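Table talk: oiling the long tables before summer 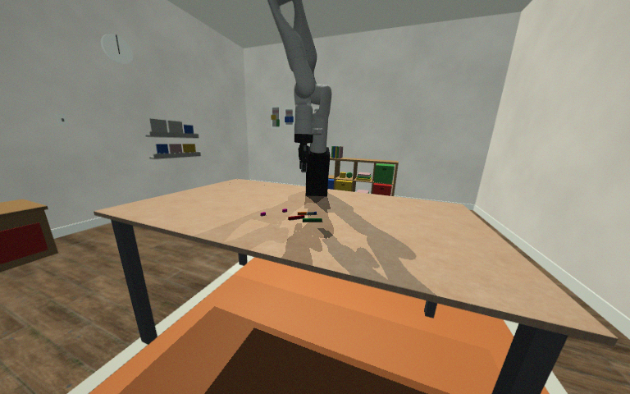 A light tan tabletop, the shade most of us are starting from.

Quick one this month, kitchen is upside down and I have 2 tables on trestles in the hall. So. Oiling. Every June I get the same emails, is it too late, can I use what's in the garage, do I have to sand. Answers in order: no, probably not, yes.

Start with the sanding. Light. You are not trying to get back to bare new wood, you just want to break up whatever is sitting on top. With the grain, always, and long strokes that go right off the end. If you stop short you get a dull patch at each end and you will see it every time the sun comes in. Medium paper first if there are rings or sticky spots, fine paper after. Skip the medium if the top is in decent shape.

Then dust. More dust than you think. Vacuum, then a barely damp cloth, then leave it alone for a couple of hours. Have lunch. I did mine with a wet cloth last year and was back to sanding by dinner because the grain came up like a cat's tongue.

Now the oil. Readers keep asking which one. Two I've used at home are the Wenar hard oil and the Prurkon satin. Wenar goes on thin and smells of oranges for a day or so. Prurkon is thicker, slower, a bit warmer in color. I like Prurkon on older tables and Wenar on pale ones, but that is taste, and my sister would tell you the opposite. The Duangkaew stuff in the green tin I havent tried yet, somebody please write in.

Less oil than you want to use. Seriously, a puddle the size of a cookie, spread it as far as it'll go, then another cookie. Wait until it looks patchy, then wipe the whole thing down with a clean cotton rag. Old pillowcases are great. Second coat the next day, same again, even thinner. A third if the table gets a lot of kids.

RAGS. Please. Oily rags can heat up by themselves and catch fire, this is a real thing. Lay them out flat outdoors, one layer, not bunched up, away from the house, until they're stiff and dry. Or soak them in water in a lidded metal can. Do not ball them up in the trash.

Don't forget the underside. Magdy Abdelaziz wrote in to say his top cupped a season after he oiled only the face, and he's now done both sides and put a strap across while it settles. One coat underneath is plenty. Edges too, and the end grain will drink it, so go back over that twice.

How long before you can eat off it? Light use next day, plates and so on, with mats. Leave it 4 days before anything hot or wet and longer if the weather's muggy. Check the tin, they vary. If it's still tacky after that you left too much on. Rub it down with a rag and a tiny bit of fresh oil, wipe hard, open the windows.

Water rings, since there were three emails on just that. White ring, usually only in the finish, so a soft cloth and a dab of oil and some patience. Dark ring has gone into the wood and that's a sanding job, or put a fruit bowl on it like I do.

Other bits. The Gurivier sale is on again, they have 80 grit and up in mixed packs and the foam blocks are good for edges. Tool library is open until 4 in the afternoon all month, sander is booked up early so call first. And whoever borrowed the good scraper, it has a red handle, I'd love to see it agian.

Next issue is chairs. Wobbly ones. Send me your wobbles before the end of the month and say what glue you already tried.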